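**Terrazzo** is a composite surfacing material made of chips of stone, glass or shell set in a binder, then ground and polished to a level finish. It is used mainly for floors, but also for stairs, benchtops, wall panels and window sills. The binder may be cementitious or resin-based. The word is also applied loosely to printed patterns that copy the look of the material on paper, fabric, vinyl and laminate.

## Origins

Floors of crushed stone bedded in lime mortar were laid in many parts of the ancient Mediterranean. The modern material is usually traced to Venice and the Friuli region of north-eastern Italy, where marble workers used offcuts from larger jobs to surface terraces and the ground floors of houses. The name comes from the Italian word for terrace. Early floors were rubbed smooth by hand with a weighted stone on a long handle, and were commonly finished with oil to bring up the colour.

Emigrant tradesmen carried the technique to northern Europe, North America and Australia in the nineteenth and early twentieth centuries. Two later changes made it cheaper: the electric grinding machine, which replaced most hand rubbing, and the metal divider strip, which controlled cracking and allowed sharp boundaries between colours.

## Composition

The aggregate is most often marble, graded by size. Granite and quartz are used where the floor must resist heavy wear, and recycled bottle glass, mirror and mother-of-pearl are used for effect. Hard and soft chips are seldom mixed in one panel, as they grind at different rates and leave an uneven surface.

Cement binders are usually made with white or grey portland cement and a mineral pigment. They need a thicker bed and a long curing period. Epoxy binders came into wide use in the second half of the twentieth century. They can be laid much thinner, with 8 mm a typical finished depth, and take strong colours well, but most are unsuitable outdoors because sunlight yellows the resin.

## Types

- **Standard** terrazzo uses small chips, evenly spread, with narrow areas of binder between them.
- **Venetian** terrazzo includes larger chips with small ones filling the gaps, and needs a deeper topping.
- **Palladiana** is made from broken slabs of marble placed by hand, with ordinary terrazzo in the joints.
- **Rustic** terrazzo is washed or lightly blasted in place of grinding, leaving the chips raised. It is used on paths and pool surrounds.

Precast terrazzo is made in moulds and delivered as tiles, treads or slabs. It has visible joints but avoids the dust and slurry of grinding on site.

## Printed terrazzo

Printed versions of the pattern have been sold for decades as sheet flooring and shelf liner. They returned to fashion in the 2010s on wallpaper, bedding, stationery and adhesive film. Designers generally enlarge the chips and space them further apart than a real floor would allow, on a white or off-white ground. Pink, mustard and grey-blue are common chip colours, often set against black for contrast, and some designs add fine specks or dots that have no counterpart in stone.

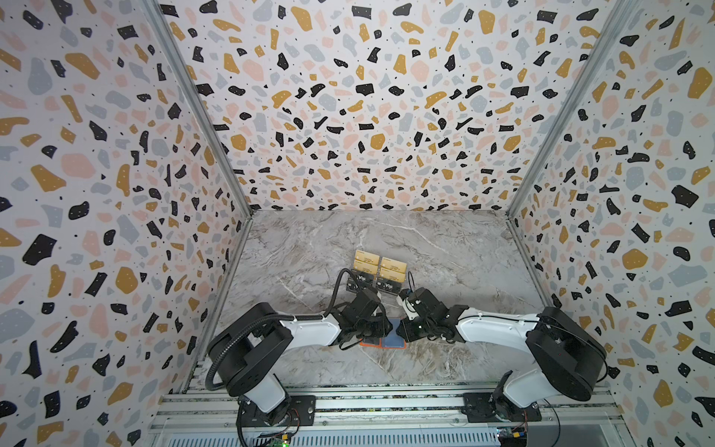 *Dokinwood*
*Contributing editor, Materials and Finishes*

Because a print repeats, large areas can show a visible rhythm that a poured surface does not have. Manufacturers reduce this by lengthening the repeat or by supplying rolls with an offset match. When the pattern is used on adjoining walls, installers usually align the chips at one corner and accept a mismatch at the others. Marble-look surfaces are sometimes paired with it, and their veining reads as plainer than the chips.

## Installation

A poured floor begins with a sound concrete slab. Divider strips of zinc, brass or plastic are fixed along control joints and colour boundaries. The mix is placed between the strips, sprinkled with extra chips and rolled until compact. After curing it is ground with progressively finer abrasives, grouted to fill pinholes, ground again and sealed.

Cracks in the slab tend to carry through to the surface. In cement work this can be limited with a sand cushion and membrane beneath the bed — a method that adds weight and depth and is now uncommon outside large public buildings. Epoxy work relies on a flexible membrane bonded directly to the slab.

## Maintenance

Terrazzo is cleaned with water and a neutral detergent. Acidic cleaners, including vinegar, etch marble chips and attack cement binders. Wax was once routine but can become slippery and trap dirt, and penetrating sealers have largely taken its place. Worn floors can be reground several times over their life, and many have been recovered from under carpet or vinyl tile. Removing old adhesive may require testing for asbestos before any grinding starts.

## Use in the Pellen district

The material was widely used in Pellen's public buildings. The foyer of the Brurkamel Baths, laid in cement terrazzo with green and cream chips, covers 384 square metres and is divided by brass strips into a pattern of overlapping fans. It was carpeted over and then restored in 1992, when damaged panels near the turnstiles were cut out and recast. Colour matching proved difficult, and the newer panels remain slightly paler.

The Huttunen Arcade has a simpler floor of grey and black chips with a red border. Its stairs are precast, with carborundum strips set in the treads for grip. A set of 500 sample tiles from the workshop that supplied the arcade is held by the district library — most are labelled on the back with the mix and the pigment used.

## See also

- Mosaic
- Scagliola
- Engineered stone
- Exposed aggregate concrete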